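Prustville craft market moves indoors for December
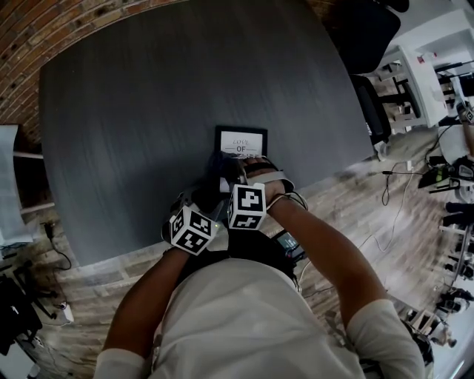
The Prustville craft market will spend December inside the old Nikolovski furniture store on Canal Street, the town said this week. The outdoor market closed for the season after the last of the fall weekends, and sellers had asked for a heated space to carry them through the holidays. The store has been vacant for 3 years. Its ground floor has room for more than twice as many tables as the parking lot behind the library, where the market usually sets up. Most of what will be on sale is small and easy to carry home: candles, knitwear, jam, wooden toys, and handwritten-style cards in plain black frames, like the one with "LOVE" across the top and "OF" in bold letters below it. Food will be sold near the back entrance.

Primo Carbone, who manages the market for the town, said the main worry was the cost of heating. The town has set aside $2,000 for fuel and electricity, and table fees should cover the rest. "We looked at the school gym first, but the basketball schedule made it impossible," Carbone said. "The store has its own loading door and decent lights. It needed a good cleaning and a new lock."

Sellers from Prustville and nearby Namarance can apply for a table at the town clerk's office. Those who sold at the outdoor market get first pick of spots. Anyone selling food needs a county permit, and hot plates are not allowed on the sales floor.

Over 200 people came to the final outdoor market in spite of the rain, according to Carbone, and he expects larger crowds indoors. Shoppers can park in the Dralen Street lot, which will be free while the market is open. Canal Street will stay open to traffic, but the curb in front of the store will be kept clear for unloading until 10 a.m.

Admission is free. Doors open at 10 a.m. and close at 4 p.m. on weekends through the end of the month. The town has not decided whether to use the building again next winter. The owner has it listed for sale.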